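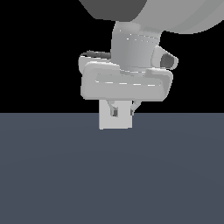 Figure 1. Robotic arm and gripper above a plain floor (computer render).

Does the self-checkout save anyone time? A term project at the Pakville branch of Hedlund

Frøydis Sæther and Edvin Wikström

1. Why we picked this

Hedlund put self-checkout tills into its Pakville shop two years ago and the posters by the door still say "Skip the queue". We both shop there and neither of us had noticed much skipping. The store leaflet claims the new tills are "up to twice as fast", without saying twice as fast as what, or who measured it. Our teacher suggested we stop complaining and time it.

The question we settled on was a narrow one. For a customer with an ordinary basket, is the time from joining the queue to walking off with the shopping shorter at the self-checkout than at a staffed till? We left out cost, jobs and theft, although all of them came up when we talked to people.

2. What we did

We stood near the flower stand with stopwatches during 14 visits in March, mostly between four and six in the afternoon. The manager gave us permission on condition that we did not write down anything about individual customers. We noted the type of till, the time of joining the queue, the time the first item was scanned, the time of leaving, and whether a member of staff had to step in.

In total we timed 1,864 customers. That sounds like a lot, and we were pleased with it until we saw how uneven the sample was. Rainy afternoons are over-represented, as are school pupils buying one drink. We tried to deal with this by sorting baskets into small, medium and large by eye. Edvin's idea of medium was bigger than Frøydis's for the first two visits, so those baskets were left out of the comparison by size.

3. What we found

For small baskets the self-checkout was quicker, mainly because the queue moved faster. We have no quarrel with the posters there.

For medium baskets the difference nearly vanished. The queue was shorter, but the scanning was slower, and the two cancelled out. Loose vegetables did the most damage. A cashier knows the code for parsnips. A customer goes through three screens of pictures and then asks the person behind.

For large baskets the staffed tills won easily. In that group, 58 per cent of self-checkout customers needed help at least once, usually for an age check or a weight error in the bagging area. The wait for help was not spread evenly either. One assistant covers all the machines, so two problems at the same moment meant that somebody stood still for a good while.

4. Asking people

We also handed out a short questionnaire at the shop and at the Bomton library and got some 600 back. Most people said the self-checkout felt faster. This was true even of those who told us they usually did a big weekly shop, where our timings point the other way.

We are wary of making too much of that. It may be that people are busy while scanning and so do not notice the minutes, which is the explanation given in the textbook. It may also be that the question was badly put. We asked "Do you find self-checkout faster?", and a question like that more or less invites a yes. If we did it again we would ask people to guess their own time in minutes and compare the guess with the stopwatch.

5. The Hulline machines

Halfway through the project the shop swapped two of its tills for a newer model from Hulline, with a larger screen. Staff told us weight errors had gone down. Our own numbers do not show it clearly, and we had too few afternoons left to say more. We mention it since it means the "self-checkout" group in our results is really two groups mixed together.

6. Weak points

One shop, one month, one time of day. We never measured a Saturday morning, when the shop is said to be at its worst. We could not see why a customer chose one till over the other, and people who are quick with machines probably choose machines, so the self-checkout may look better in our figures than it would if everyone were made to use it.

Frøydis thinks the leaflet's "up to twice as fast" is misleading. Edvin thinks "up to" covers almost anything and that customers know it. We have left the disagreement in. The timing sheets are in the appendix, with the two discarded visits marked in pencil.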